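Fluvulberg Bench Rules Kit for two-arm cells

Good practice for shared table work, in one package. The kit is written for teams that must show how their cell is kept safe and tidy.
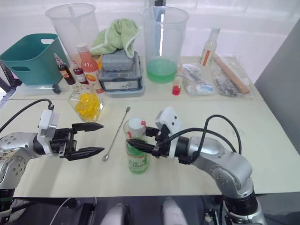

The kit includes a rule book of 30 pages, a wall card and a log sheet. The rules treat the handling area and the storage area as two separate zones. Only the items for the present task may stay in the first one — all others go back to storage before the arms are enabled.

Cable check: every 500 working hours
Gripper finger check: every 2000 cycles
Finger replacement: at 3000 cycles, also when no wear is seen

The intervals are our own recommendation and do not replace your risk assessment. Available in English and Turkish. Orders are sent from our Panddale store.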